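Collham publishes results of wrist camera comparison on soft goods

GRETAVOV, September. Collham has completed a bench comparison of two wrist-mounted cameras for robot arms that handle bags, clothing and other soft items. The work was carried out with integrator Millet and used the same arm and controller throughout.

Each camera was run through 400 grasp attempts at close range. The narrow-lens unit located zipper pulls in 51 percent of attempts. The wide-lens unit, mounted 60 mm behind the fingertips, did so in almost three quarters.
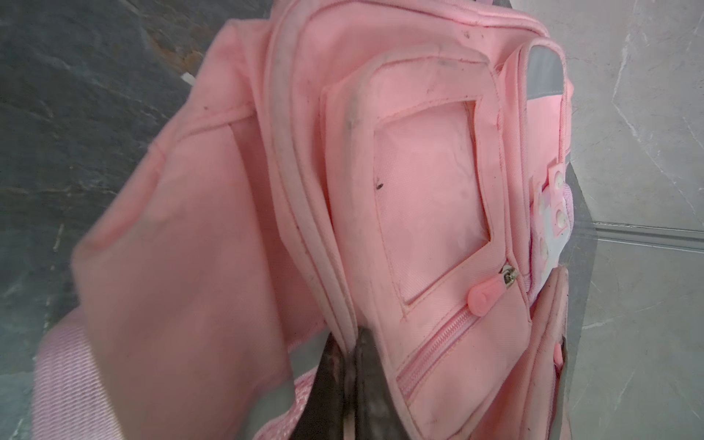
Wrist camera view of a pink backpack, with a gripper fingertip at the fabric.

"Seams and reflective strips gave us the most false matches," said Aurélien Marty, test lead at Collham. "The wider lens keeps a fingertip in view, and the controller can correct from that."

Lighting was held constant. Grip force was not compared and will be covered in a second series with the Braditz parallel gripper.

The test procedure and result tables are available on request.

Press contact: Jonatan Moen, Collham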